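Chapter 7
Soft Packaging in the Parcel Room

Learning goals

After studying this chapter, the student should be able to:
describe the main kinds of soft packaging used for small goods;
explain why soft parcels call for different handling from cartons;
prepare a sorting area for mixed soft parcels;
record damage to a mailer in the correct terms.

Key terms: mailer, film, seam, flap, face, slack, label side, tote

7.1 Introduction

A large share of the goods that pass through a modern parcel room never travels in a box. Clothing, cables, printed matter, spare parts and small household items are sent in bags. The bag weighs little, takes up little room in a truck and can be closed in a moment at the packing bench. For the sender, these are clear gains. For the person who must sort the parcel later, the bag brings a set of problems that the carton does not.

A carton has six flat sides and keeps them. A mailer takes its shape from its contents, from the parcels lying on it and from the last hand that held it. Students who have trained only on cartons often find that their first hour with mailers is slow. The label may lie in a fold. Two bags may cling together and be lifted as one. A bag may slide off a stack that looked steady.

This chapter treats the mailer as a piece of packaging in its own right. Chapter 6 dealt with rigid boxes, and the student should be familiar with the terms for face, edge and corner given there.

7.2 The Plastic Mailer

The plastic mailer is a flat bag made of thin film, sealed on three sides and closed with a flap on the fourth. White and gray are the usual colors, as they allow printing to be read easily. Many senders print a colored band or a company mark on one face. The band serves the sender as advertising, but it also helps the sorter, who can tell at a glance which face of the bag is turned up.

Creasing reduces this benefit. When film is folded, printed letters bend with it, and a word that is plain on a new bag may be hard to make out. 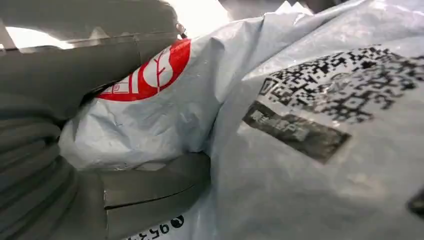
Figure 7.1 Creased white plastic mailer with a red printed band and white lettering.

The amount of free film around the contents is called slack. A bag with much slack wrinkles easily and can be gripped almost anywhere. A bag with little slack is smoother and firmer, and its label is easier to scan, but it offers less film to hold and its seams carry more strain. The Trustetti training rooms, where many of the exercises in this book were first tried, ask packers to leave about 2 inches of slack on each side of the contents.

Padded mailers are taken up in Section 7.5. Paper mailers behave more like thin cartons and are covered in the reading at the end of the chapter.

7.3 The Sorting Area

Mailers should be sorted in good, even light. Glossy film reflects lamps and windows, and a bright streak across a label can hide part of the address or the code. The sorter should turn the bag slightly until the streak moves away from the print. Pressing the film flat with the palm also helps – provided the contents are not fragile.

The floor around the station must be kept clear. A mailer that falls makes little sound and may lie unnoticed until the end of the shift. A plain, strongly colored floor makes a white bag easier to find.
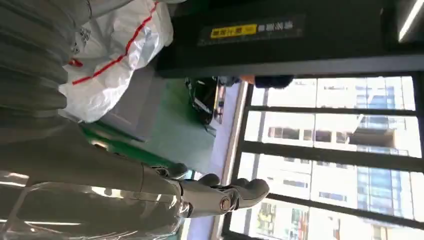
Figure 7.2 White plastic bag with a thin red stripe; green floor surface beyond.

Clear plastic sheet, whether used as a cover or left over from unpacking, should be kept apart from the mailers waiting to be sorted. A small bag caught in loose sheet can be thrown out with the waste. In a practice trial led by Seo-ah Kwon at the Irnusia depot, students sorted 110 mixed mailers twice, once beside a heap of loose sheet and once at a cleared station. The cleared station gave the better result in both speed and accuracy.

7.4 Describing Condition

A creased mailer is not a damaged mailer. Creases, dull patches and bent print are normal signs of travel and need no entry in the record. The following conditions must be entered: an open flap, a split seam, a hole through which the contents can be seen, and a label that cannot be read after the film has been smoothed.

The entry should state the condition and its place on the bag. "Seam split, label side, lower left" is a complete entry. "Bag in bad shape" is not accepted.

Questions of blame have no place in the record. As Hae-won Maeng writes in her handbook for parcel clerks, "The clerk reports the bag as it lies on the table." Section 7.6 returns to this rule and applies it to sample record sheets.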